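The man who sorts other people's bolts

I'd been meaning to do this one since May, when my dryer quit and the repair guy pulled a coffee can of loose hardware out of his truck and spent longer looking for the right nut than he did fixing the drum. I wanted to talk to somebody who had this figured out. A reader pointed me to the parts counter at Sendach, the little hardware and salvage place out on the Alton road, and the fellow who runs it said sure, come by, just don't put my name in it. So he's "the counter man" from here on.

The first thing he did was hand me a jar. "Dump it out," he said. I did, and it was what you'd expect: nuts, washers, a couple of blocks with holes in them, some stubby little cylinders, a key that fit nothing. "Now find me two that match." It took me a lot longer than I want to admit, and I got it wrong — one of my two had a finer thread than the other, which he spotted from across the counter.

He grew up with jars. His father ran a machine shop for a company called Bastos and brought home whatever fell on the floor. "We had 200 jars in that basement, easy to count because my mother made us count them when we moved. Every one of them mixed. My dad would say he knew where everything was, and then he'd go buy a new one."

What changed his mind about jars was a tray. He's a big believer in compartment trays, the plastic kind with a grid of little squares, and he'll talk about them as long as you let him. I let him. "You can look down into it and see what you've got and what you haven't," he said. "A jar, you only ever see the outside of the pile." He likes the small squares better than the long bins because you can't get lazy and toss in a handful.

I asked if it bothered him to leave squares empty. I have a silverware drawer with an empty slot in it and I can't leave it alone, I keep putting batteries in there. He laughed pretty hard at that. "Leave it empty! You fill every square on day one and then a new part shows up and where does it go? It goes on top of something else. Now you've got a jar again."
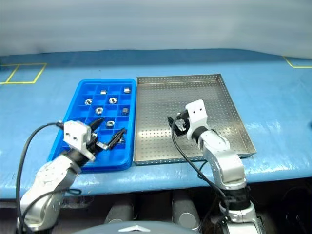
He's just as fussy about the metal trays, the shallow ones with holes punched all over. Those are for parts that need a rinse. Salvage comes in greasy, so he washes it, lets it drip through the holes, and leaves it alone until the next morning. "People want to dry a nut with a rag and put it straight away. Then there's lint in the thread." The two trays sit next to each other on his bench, because he wants the trip from one to the other as short as it can be. Before, he had the wash tray by the sink and the grid tray on the far wall, and he says he dropped something on every crossing.

I got to try it. He gave me a pile from a box of salvage marked Esamel and told me to move the pieces over one at a time. Not two at a time, one. I found this maddening for the first few minutes and then kind of wonderful, like shelling peas. Round nuts on this side, boxy pieces at the back, anything that could roll stood up on its end. He has opinions about that last one. "A cylinder on its side will travel. Stand it up and you can see if it's hollow, too."

The tape was my favorite part of the visit. He marks his bench top with it so each tray has a home, and he swears it did more for him than any cabinet he ever bought. "If the tray's off its mark I know somebody's been at it. Usually it was me." He also told me to quit using a dark bench. His old one was nearly black and small washers disappeared on it, so now he works on something light that wipes down easily. It shows every smudge, and he says that's fine by him, he'd sooner see the smudge.

Does it pay? I asked him straight out and he went and got a spiral notebook. Last year he sold 3910 loose pieces across that counter, most of them for pocket change, to people who needed one of something and didn't want to buy a box of 100. "They come in holding the broken one. I put it down next to mine, they look at both, they're happy. If I had to dig through jars they'd be gone before I found it."

He had one piece of advice for anybody starting at home, and it was to begin with one jar. Pour it on a towel, pull out all the nuts, put the rest back and stop there for the night. The nuts go in the tray by size. Washers can wait a week.

I went home with a tray under my arm and did my first jar that evening. I've got a whole row of nuts now, four washers I'm not sure about, and the key that fits nothing, which he made me take with me.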